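Office summer party in August — who's in charge of fun?

wakana_h
Fri 14 April
Okay, I got handed the Berkness summer party and I'm thrilled! 215 people, budget of 2,000 for games and decorations (food is separate, thank goodness). Last year was three hours of standing near a buffet. I want people to talk to someone outside their own team. Ideas please, the sillier the better!

dunbar_keir
Mixed teams, drawn at the door. We did tables of 6 with a scavenger hunt and people who had never said hello were sprinting down hallways together. Loved it.

ruaridhN
Please don't make it compulsory. Some of us like the buffet. A forced scavenger hunt is the reason I skipped two parties in a row.
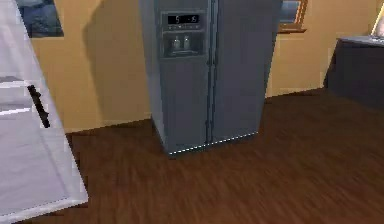

wakana_h
Fair point, Ruaridh, and I do want the quiet folks to come! So maybe games in one room and a calm corner in the other, with wristbands if you'd like to be put on a team. For drinks I'm thinking of a big side-by-side fridge, the two-door kind with the dispenser built into the left door, so people can help themselves and there's no line at a bar. Would you turn up for that?

ruaridhN
With a calm corner, yes. I'd even bring my cribbage board.

Evander M
Cribbage tournament!! Put me down. I disagree on the wristbands though — it splits the room into joiners and non-joiners before anyone has a drink in hand. Just leave the games out and let people wander over.

dunbar_keir
Leave them out and the same 3 people from sales play all night. I've seen it happen. You need a nudge.

wakana_h
What about a nudge from the music? Charoen's band Zondotance said they'd play, and he's great at getting a crowd moving.

Evander M
Oh, that changes everything. Book them before Grirnix does, their party is the same week!

wakana_h
Messaging him now :)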